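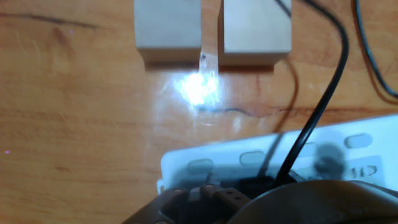 Bench Surfaces and Cable Handling: Gallery

Riedl finishes and refinishes wooden worktops for light assembly and electronics benches. The Tonardale worktop section covers the top itself, the finish, and the small items that usually end up on a bench: cables, blocks, panels. Notes are kept short. For dimensions and ordering, see the product sheets.

Tonardale top, orange-tan finish

Wooden top with fine grain lines and a few darker streaks. Streaks and small knots are not sorted out at the shop in Gidstead unless the order asks for it. They do not affect flatness or load. A customer who wants an even color should order the painted top.

The finish is glossy. A strong lamp shows up on it as a white spot with streaks spreading outward. This is normal for the gloss grade. The satin grade spreads the light more and is the better choice under a fixed bench lamp.

Thin dark lines along the grain need a closer look before any work is done on them. A pen mark sits on top of the finish and can usually be wiped off. A crack goes into the finish and will catch a fingernail. Test with a nail first, then a damp cloth. Do not start with solvent.

Blocks

Plain rectangular blocks are used in pairs as rests, with a narrow gap between them. The gap lets a thin part hang down or a cable pass through without being pinched. Keep the bottom faces clean. Grit under a block scratches a gloss top faster than anything else on the bench.

Black cable

Black round cable should come onto the bench from the back edge and run down one side. Leave enough slack for a wide curve. A cable pulled tight across the top will drag small parts with it when the equipment at the far end is moved.

Slotted panel, white plastic

Panels with a row of rounded slots should be laid flat and clear of the cable run. White plastic leaves rub marks on a dark finish if it is pushed along under load. Lift it to move it. Marks of this kind come off with a soft eraser.

Light blue flat cable

Flat cable does not coil like round cable. Left to itself it lies in wide, loose loops that cross over each other, and the connector tends to end up on top of or beside the pile. For storage, lay it in long folds with the connector on the outside and hold it with a cloth strap. Do not use wire ties on flat cable. They crease the edge. 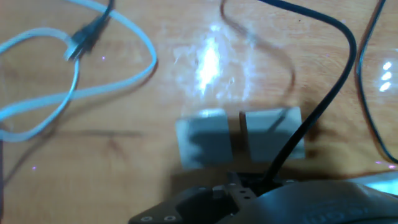
Finish grades

Gloss: sanded to 2000 grit between the last two coats. Shows the grain well. Shows glare and fine scratches well too.

Satin: one less sanding step. Less glare, slightly duller color. Recommended for inspection benches and for any bench that will be photographed often.

Painted: solid color, no grain visible. Easiest to touch up.

Care

Wipe with a damp cloth and dry with a second one. Use mild dish soap for grease. Solvents soften the gloss coat and leave a cloudy ring, and the ring has to be sanded out. Wax is not needed on any of the three grades.

Blocks and panels can stay on the top overnight. Rubber feet should not. Some rubber leaves a brown stain that goes through the clear coat, and we have not found a cleaner that removes it from wood. Felt pads are supplied with every top.

Load and fixing

Tonardale tops are rated for up to 140 kg, spread evenly. Clamps may be used on the front and side edges with a pad of scrap wood under each jaw. Screws into the underside should be no longer than the depth given on the product sheet. The fixing holes are slotted so that the wood can move with the seasons. Tighten the screws until snug, then back off a quarter turn.

Fit

The tops fit Fediso steel frames with no extra drilling. For other frames, send the hole spacing with the order. Part number for the standard gloss top is 1243. Satin and painted tops use the same number with S or P added.

Returns and refinishing

Used tops are taken back for refinishing at Gidstead. The old coat is sanded off and the new one is applied in the grade ordered. Deep marks may stay visible after sanding. Remove all hardware and cables before shipping, and pack the top face to face with cardboard. The refinishing shop is closed in December.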